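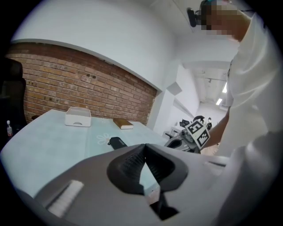

Forum > Home working > Desks and small spaces

Thread: Desk up against bare brick, seal it or leave it?

nanami_o
Moved my work table into the back room in April and I've got it pushed right up to a stretch of exposed brick. I love the brick, it's half the reason I took the place, but I swear there's a bit of red grit on everything by teatime. It gets on the tabletop, in my zip pouch, on the bottom of my books. The table is light blue so it shows up a treat. Do I seal the wall, or pull the table out and lose the floor space? It's a small room and the office chair already eats most of it.

brudden_bob
Seal it. I did mine with a matt masonry sealer, two thin coats, and the dust stopped overnight. Vacuum it first with the soft brush on, and do the mortar lines as well, they're the worst for it. Mine's a chimney breast and it took me a morning, plus drying time.

Trinidad T
Please don't seal it until you know if it's an outside wall! Ours was, and whoever had the house before us had slapped something shiny all over it. Damp sat behind the coating and the faces of the bricks started popping off. Cost us just under 3000 to put right (we did have a lot of wall, to be fair). If it's an inside wall then fill your boots.

brudden_bob
Mine's breathable, says so on the tin. I think people get a bit frightened of damp on here. One wall in one house isn't every wall.

Trinidad T
I'm not frightened of it, I paid for it!

nanami_o
Ha, ok. It's set back in a sort of recess with white wall above that comes down in a shallow curve, so I can't tell if the brick is holding anything up or just for show. Landlord is no help. He said "it's brick".

cayetano_g
Could be slips, love. The flat I rented in Stelulcombe had a whole "feature wall" of them, as thick as a biscuit. Knock on it. If it sounds hollow it's stuck on boarding and damp isn't your problem, though the grout can still shed.

Magda Chatz
Leave the wall alone and deal with the table, I say. I have a white tray with low sides that lives on the desk and all the small stuff goes in it: pens, charger, keys, the lot. At the end of the day I lift it off and wipe down in one go. I also keep books lying flat away from the wall, as mine used to get grit between the pages when they stood against it. Leave a gap of a couple of fingers at the back and most of it drops on the floor where the hoover gets it.

nanami_o
Magda I have that sort of tray! It's just sitting there while everything else wanders about the table. Fair point about the gap as well, I've got a hardback shoved right up to the bricks.

Leonidas MV
Keep a lid on your drinks too. I had a mug by a wall like that for a year and drank more brick than I care to think about. Water bottle with a screw cap now.

brudden_bob
Still say seal it.

nanami_o
Right, knocked on it this evening and it sounds solid, so I'm going to ask the landlord again whether it's an outside wall (wish me luck). Table is coming forward a bit in the meantime. Trinidad, what did you use to brush yours down? Mine sheds more if I so much as look at it.

Trinidad T
Soft hand brush, dry, top to bottom, with an old sheet over the table. Don't use a wire one.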